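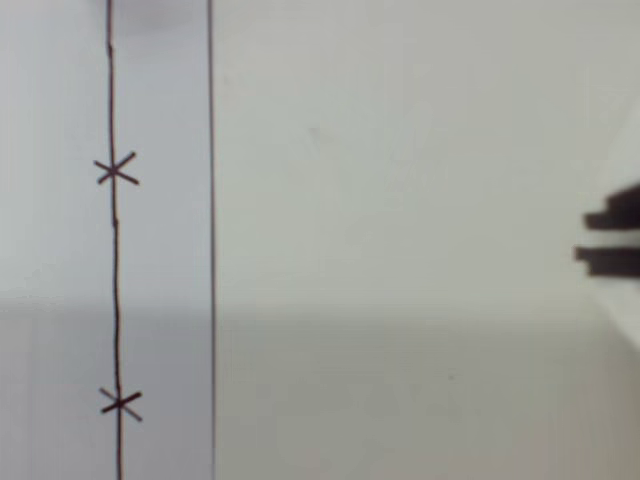
Paper strip with a freehand line and two crosses, laid on a white surface. Ink on pale bluish-grey paper, with a thin ruled border on the right.

The Mtshali Collection: Line and Mark Studies

The Mtshali Collection is the works-on-paper holding of the Radier Study Centre, Pirulville. It consists of drawing exercises, route sketches, practice sheets and trial pieces made by students and staff of the former Gakov School of Drawing, together with the teaching notes that were kept with them. The collection passed to the Centre on the closure of the school and is made available to readers, teachers and researchers by appointment.

This page presents one item from the series known as Line and Mark Studies. The notes that follow were prepared by Charmaine Maluleke, Keeper of Works on Paper, with additional material from the teaching notes transcribed by Pieter Joubert. Further items from the series will be added when cataloguing of the second box has been completed.

About the series

Students entering the Gakov School spent their first term on exercises in line. Each was given narrow strips of paper and asked to draw a single line by hand from one end to the other, without the use of a straight edge. Crosses were then placed on the line at points chosen by the student or called out by the tutor. The strips were pinned up together at the end of the session and discussed by the class.

The teaching notes describe the purpose of the exercise in plain terms. The student was to learn the natural drift of his or her own hand, and to place a mark on a line without hesitation. Tutors were instructed not to correct a line once it had been begun. A strip that wandered was kept with the others and given the same attention in discussion.

The exercise was devised by Tatiana Kolář, who taught the first-year course and wrote most of the surviving notes. Her instructions to new tutors run to 3 pages and deal mainly with the supply of paper, the care of pens and the conduct of the discussion. She asked that each session be limited to 30 minutes, after which, in her words, "the hand begins to perform and the line is of no further interest".

The line

The drawn line is dark brown-black and runs down the strip between its left edge and the ruled border. It wavers gently and leans very slightly to the right as it descends. Small kinks and thicker places occur along its length, among them a slight jog towards the top.

Readers interested in this aspect of the series may wish to consult the section of the teaching notes headed "Drift", where a lean of this kind is discussed at some length. Kolář considered it a matter of posture and of the height of the table, and advised tutors to look at the chair before they looked at the drawing.

The crosses

Two crosses are placed directly on the line, well apart from one another. They are similar in size and both are a little tilted. In the upper cross one stroke is longer than the other.

Crosses were the most common mark used in the exercise. Short bars, rings and dots are also found in the series and are listed in the handlist under the heading "Secondary marks". The notes do not assign a fixed meaning to any of them. In some classes a cross stood for a pause in the reading of a text; in others it marked a place at which the tutor had spoken. Where no key survives, the catalogue records the marks without interpretation, and that practice has been followed for the present item.

The ruled border

The border is thin, dark and straight, and is unbroken from top to bottom. The contrast between a ruled edge and a freehand line is a recurring subject in the teaching notes, where tutors are advised to draw the students' attention to it early in the course and then to leave the matter alone.

Condition

There is a faint, soft grey smudge at the top of the strip, just to the right of the drawn line. It has been noted in the item record and no treatment is proposed.

Items in the series are inspected at regular intervals by Busisiwe Fourie, Conservator. Marks of handling are regarded as part of the history of the sheets and are left in place unless they present a risk to the paper. Sheets are stored flat in folders, interleaved with plain tissue, and are not mounted for display for longer than 10 weeks at a time.

Consulting the collection

The Mtshali Collection comprises 700 items, of which the Line and Mark Studies form the largest single group. Original sheets may be seen in the Reading Room on the first floor of the Radier Study Centre. Readers are asked to observe the following arrangements.

Appointments should be requested in writing, giving the title of the series and the purpose of the visit.
Pencils only may be used in the Reading Room.
Folders are issued one at a time and should remain flat on the table.
Sheets should be turned by a member of staff on request.
Personal photography is permitted without flash.
Bags and coats are to be left in the lockers on the ground floor.

The Reading Room is closed throughout July for the annual check of the stores. Requests received during that month will be answered when the room reopens.

School and college groups are welcome. Group visits are arranged by Lesego Buthelezi, Learning Officer, and may include a practical session based on the Gakov exercise. Paper and drawing materials are provided by the Centre. Teachers are asked to give notice of any access requirements at the time of booking.

Reproduction

Requests to reproduce items from the collection in print or online should be addressed to the Keeper of Works on Paper. The following form of words should be used in all cases: "Mtshali Collection, Radier Study Centre, Pirulville". A copy of any publication in which an item is reproduced should be sent to the Centre for the library.

Related pages

Handlist to the Line and Mark Studies
Teaching notes of the Gakov School: transcriptions
Visiting the Reading Room
Group visits and practical sessions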